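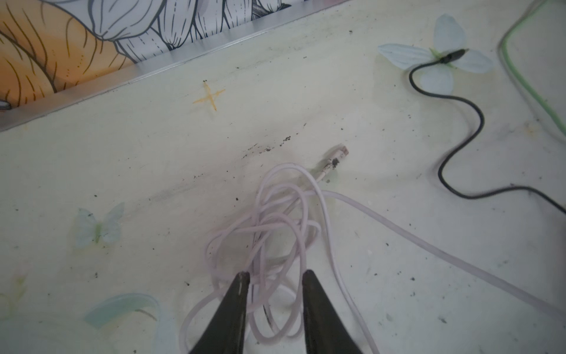
Re: [homenet] Flat cable for long runs, anyone?

On a February evening a list member wrote:

> I'm wiring the upstairs and the Rivamik flat stuff is half the
> price of the round cable from Tomaszewski. It goes under carpet,
> it bends around door frames, and the package says it's good for
> the same speeds. Reviews are great (436 of them, nearly all five
> stars). Is there any reason not to buy a big box and do the whole
> house with it? Longest run would be 45 meters.

I'd want to know what those reviewers did with it. My guess is that most of them plugged in a six-foot piece, saw a light come on, and typed "works great." That tells you the plugs are on the right way around. It doesn't tell you much about 45 meters stapled behind a baseboard.

"Good for the same speeds" is the part I'd push on. Does the package say what length they tested, or what gauge the wire is? Flat cable is often made with thinner conductors, and thin wire loses more over distance. If the seller won't print the gauge, I assume I wouldn't like it.

A few more things, in no special order:

Look for the words "copper-clad aluminum," sometimes just CCA in small type. If you plan to power a camera or an access point over the cable, skip it. It runs warmer and it breaks if you bend it too often at the plug.

Under carpet sounds neat until somebody rolls an office chair over it for a year. I pulled one out of my own hallway and it had a crease every foot or so. It still linked up, but at a tenth of the speed, and I had spent a whole weekend blaming the Brurka switch.

Patch cable is for patching. For anything inside a wall, get solid copper rated for in-wall use and end it in a jack. Check your local code too — I can't tell you what it says where you live.

I don't sell cable and I have no love for Tomaszewski either, whose prices have gone silly. The Pirkach bulk box is what I used last time. Eight runs, all tested with a borrowed tester, one bad, and the bad one was my own crimping.

If you still want the flat stuff, buy one long piece first. Copy a big file back and forth for an hour and look at the error count on the switch port. Post the numbers here, whichever way they come out.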